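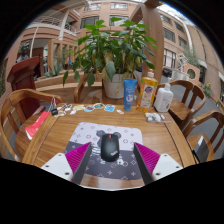 Horkden Gripper Kits: Photos and Purchase Plan

Posted Friday, October 11, 2019

Likora is the tabletop handling project at Horkden. We collect demonstrations with hand-held grippers first and move to arms later, so most of the money so far has gone into things a person can carry. The photo page is for the people who sign off on purchases and for the groups that will share the kits next year. Click the photo for the large version. Notes on what we have, what wears out and what we would like to order follow.

Atrium table, mouse and mouse pad
Hand-held gripper at the round wooden table, fingers on either side of a black computer mouse. White plastic base plates, magenta ribbed pads. Dish soap, a blue squeeze tube, a white jug and a potted plant are along the far side, with a row of small stickers and charms to the left.

What one kit costs

A complete hand-held kit comes to $3,435 at the price Marnon quoted us. That covers the handle, the finger assembly, the camera and its mount, the recording unit, two batteries and a hard case. It doesn't cover a laptop for offloading data. We have been using laptops we already owned, and any group that doesn't have one to spare should put it in its own request.

We own 2 kits. The plan is to go to four, with the order split so that one kit lands this budget year and the other one next. Marnon will hold the quote through the end of February. After that we would need a new one, and they have told us the mount is being redesigned, so the price may move in either direction.

Shipping was billed separately on the first order and we had not planned for it. Please add a line for it.

Finger pads and spares

Pads are the part we replace most. A set of replacement pads from Ansari is $185, and a set is enough for both fingers. We started out ordering one set at a time and lost working days waiting on deliveries. The request now is for 9 sets, ordered together, which comes to $1,665 before shipping.

The pads screw onto the base plates, and changing them is bench work with a small driver. Keep spare screws with the kit. They are cheap, but they roll off tables and the hardware store near us doesn't stock the size.

The base plates themselves have held up. One was cracked in a drop and we replaced it from the spares bag that came with the kit. We are asking for one extra pair per kit and no more than that.

Table objects

The objects are a budget line too, even if it's a small one. A mouse, a bottle of soap, a squeeze tube and a jug are different enough in shape and weight to be worth having in the same session, and all of them can be bought at a grocery or office supply store. Stickers and charms are for small-item work. They are hard to pick up from a flat surface, and they go missing, so buy more of them than the session plan calls for.

For the next round we want more of three kinds:

Bottles with pump tops, in several sizes. The tops change how a person goes in for the grasp and we have too few.

Small clear packages. They are hard for the cameras and we should have plenty of examples.

Soft paper and fabric bags, which change shape from one use to the next.

Please keep receipts. Household items went through on personal cards last time and the paperwork took longer than the shopping.

Places to work

We like public indoor spaces for this. The atrium has daylight from overhead, real furniture and a background that looks nothing like a lab bench, and it costs us nothing to use. The lab is still where we go for anything that needs the same light all day.

There are some costs to working away from the lab. The kit has to be packed and carried each time, so the hard case is required and a rolling cart would help. Outlets are not always near the table. We charge everything the night before and bring the second battery. A third battery per kit is on the wish list – it would let one pair of people work a full day without stopping to charge.

A folding table was on an earlier version of the plan. We took it off. The tables already in these spaces have been fine, and round ones give us angles that the rectangular lab benches don't.

Arms, later

There is no arm in this request. Several people have asked why, given the name of the project. An arm needs a stand, floor space, a controller, a safety review and somebody's time every week, and we don't have the room assigned yet. The finger design on the hand-held kit is meant to bolt onto an arm with an adapter plate, and Marnon sells the plate separately. We will price it when there is an arm to put it on.

If your group already has an arm and wants to try the fingers on it, tell us the model and the flange pattern before you order anything. We can lend a finger assembly for a short fit check.

Order of purchase

If the full request can't be funded at once, we would like it done in the order below.

1. Replacement pads, all sets in one order
2. Third kit
3. Extra batteries
4. Table objects
5. Cart
6. Fourth kit (next budget year)

Pads go first for the simple reason that kits without good pads sit in the case. We would sooner run the kits we have every day than own more of them and take turns with the parts.

Storage for recordings is not on the list. It is paid from the shared computing budget and has its own form. Groups joining in the spring should file that form early – the approval took longer than the hardware order did.

Borrowing a kit

Both kits can be reserved by the day. Check the case against the packing card when you pick it up and again when you bring it back, and write down any pad that is torn or coming loose at the edge. Wipe the pads with a damp cloth only. Return the batteries on the charger, not in the case.

More photos will be added to the page as sessions are finished. Groups with their own pictures of the kits in use can send them to the project mailbox, with the location and the list of objects on the table.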